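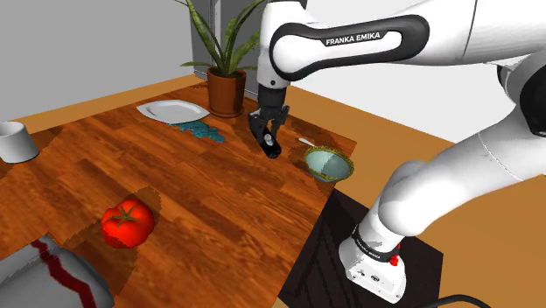 Figure 2. Simulated table view with the arm over the work area, gripper fingers open.

4. Preparing the table demonstration for visitors

This section is for the person who runs the demonstration at the October open day. It is supposed that the arm is already installed and that you have read Section 3 (Safety distance). The demonstration has two parts: first the simulation on the big screen, then the real arm on the stand.

4.1 Starting the simulation

1. Switch on the Mutley computer and wait for the login window. Log in as "visitor", not with your own account.
2. Open the Brina program and load the scene named Table. Loading can take about 15 seconds. Please do not click again during this time.
3. Compare your screen with Figure 2. You should find the plate on the blue-green cloth, the tomato, the bowl with the spoon near it, and the potted plant at the back of the table.
4. If an object is missing, choose Reset Scene and load again. Do not place the objects by hand with the mouse, they can sink into the table and the arm will then stop with error 2104.
5. Press Home. Check that both fingers of the gripper are open before you let visitors come to the screen.

Note: The tomato is the default target. To choose the spoon, open Targets and mark it in the list. The spoon is a more difficult object, so we recommend to show it second.

4.2 Running the task for a group

1. Explain in a few words what the arm will do - visitors like to know it before the movement begins.
2. Set the speed to Slow and press Start.
3. After the task, press Home and then Reset Scene.
4. For a pause longer than a few minutes, press Hold. The screen stays on.

Note: The plant and the cup are obstacles. The program does not accept them as targets.

4.3 Changing to the real arm

CAUTION: Before you change the mode, ask all visitors to step behind the yellow line in the Lengyel room. One person must stay at the stop button during the whole demonstration.

1. Close the scene completely. Minimizing the window is not enough.
2. Choose Mode, then Hardware, and type the day code which you received from Ľubica Jurčo.
3. Set the waiting time to 2000 ms between movements.
4. Make one run without visitors, then open the door.

If the error 2104 appears also in Hardware mode, do not restart the arm. Press the stop button and call Velimir Mladenović at the Walska desk.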